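Clundau kitchen cell back in service after gripper overhaul

The robot cell at the Clundau test kitchen is running again, with new fingertip pads, a new maintenance sheet and a good many promises attached. Whether it will still be running by the end of the season is another matter.

The cell was put in by Hernitz in May to practise the dull end of kitchen work - taking lids off, putting them back, moving containers along a bench. It did well enough at first. Then the fingers began closing slightly out of line, and the arm spent most of the summer parked while Hernitz and Kartha, the firm that looks after the mechanical parts, argued over whose fault it was.

Bhavana Sastry, who runs the site, does not hide her impatience. "We were told it needed 30 minutes of attention a week," she said. "In the first month we lost 23 hours to it. You can call that settling in if you like. I call it a machine nobody had planned to look after."

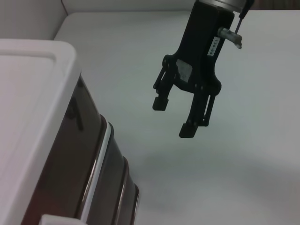 Kartha's fitters traced the fault to play in the pivots of the finger linkages. A very small amount of slack at each joint adds up by the time it reaches the tip, and a tip that is out by the thickness of a coin will slide off a rounded rim. The pivots have been stripped, cleaned and refitted, and the pads replaced on both fingers.

The cable was another sore point. Under the old routing it pulled tight whenever the wrist turned fully one way, and Kartha says this was nudging the whole gripper out of true. Hernitz does not accept that, but has changed the routing anyway.

What takes the time now is setting up. After any work on the fingers the arm has to be taught its positions again beside the lidded container it is meant to handle, with the gripper open and clear of the rim before each approach. Cindesetti, which wrote the control software, supplies a routine of 16 steps for this. It is supposed to be simple enough for kitchen staff. Two of them have tried it and both ended up on the phone to Cindesetti before they reached the end.

The glossy finish of the container does not help. Cindesetti admits that bright reflections can upset the wrist camera's idea of where an edge is, and advises softer lighting over the bench. That is sound advice for a laboratory. A working kitchen has shiny things in it, and the people paying for the lights would like to see what they are chopping.

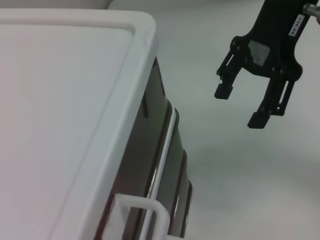

Page 7

There is also the question of who pays. The first repair was done under warranty. The next will not be, and Kartha's price for a visit has not been made public. Ms Sastry would say only that it was "over what I would spend on a person with two hands".

Hernitz says a weekly check of the fasteners, a wipe of the pads and a look along the cable should keep the gripper in order. The sheet is now pinned up by the cell, with spaces for initials. When we called in, the spaces for the first week had been filled and those for the second had not.

The site will decide on 6th August whether to keep the cell. Hernitz has asked for the decision to be put off until it has more running time to show - a request it also made last time.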